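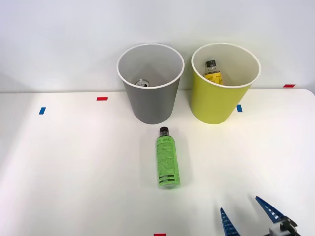
I've wanted a machine to do the recycling ever since we moved somewhere with more than one bin, so when Wemolano let me borrow their Mallar sorting arm for a month I said yes before reading the leaflet. It's an arm, a gripper and some software, and you set it up at a table with whatever bins you like. I gave it a fair start: a can in the grey bin, a bottle in the yellow-green one, and a green bottle lying on its side in front of them as the next job. The blue fingers open wide, and that's a good sign, as the narrow ones on last year's Kaltside couldn't get round anything fatter than a marker pen.

So, is it any good? Well — sort of! Out of 30 bottles it got 26 into the correct bin, which cheered me up no end. It's slow though. My neighbour Trinidad Sotomayor made a cup of tea during one pick and was back before the bottle had landed. Crushed cans flummox it completely, and don't even try yoghurt pots. 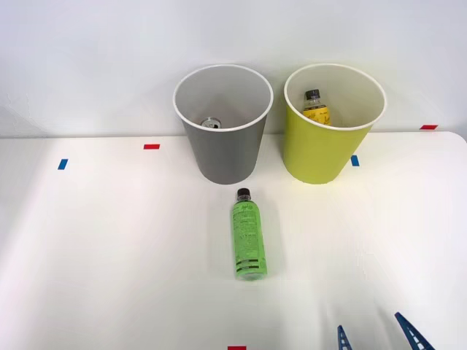

Green bottle still to go, cap towards the bins.

Setting up took me 140 minutes (the leaflet says an hour, ha), most of it spent redoing the calibration. Would I buy one? Not for the kitchen, not yet. For a workshop with a steady trickle of the same few bottles, maybe. I'm giving it 3 out of 5 and hanging on to it until May.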